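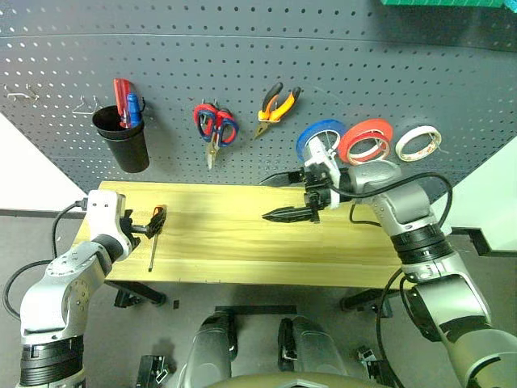 Graltance panel with cup, wire hooks and tape, fitted over the bench.

Graltance perforated tool panel: review after 16 weeks

The Graltance is a grey perforated panel sold with a mixed bag of wire hooks and one black cup. I bought it from Clarance to replace a drawer in which screwdrivers, scissors and tape had become a single object. It has been above a light wooden bench since July.

Fitting

Fixing took almost 5 hours, most of it spent finding sound wall. The spacers are the weak part of the kit. Two split on tightening and I substituted longer ones from Broltcombe. The holes are evenly spaced and the hooks seat without force, though they need a firm downward push to stay put when a tool is lifted off.

Cup

The cup suits screwdrivers. Red and blue handles stand clear of the rim and can be told apart from a distance. The drawback is that the shafts are hidden, so tip type has to be remembered or marked on the handle. I mark mine.

Hooks

Scissors hang well by their loops, blades down. Tape is the best use of the panel: rolls sit on the hooks by colour and the low one is obvious. Pliers hang at an angle and will not be persuaded otherwise — a double hook might cure this, but the kit has none.

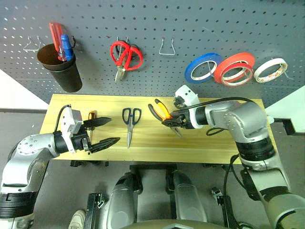

Loading and limits

The leaflet gives 300 g per hook. I hung 3000 g across the panel overnight and measured no sag at the lower edge. Wajid Bhutto, who has the older Pal panel, reports slight bowing at a similar load.

Verdict

Recommended for light hand tools and tape. Budget for better spacers, and buy a second cup at the same time.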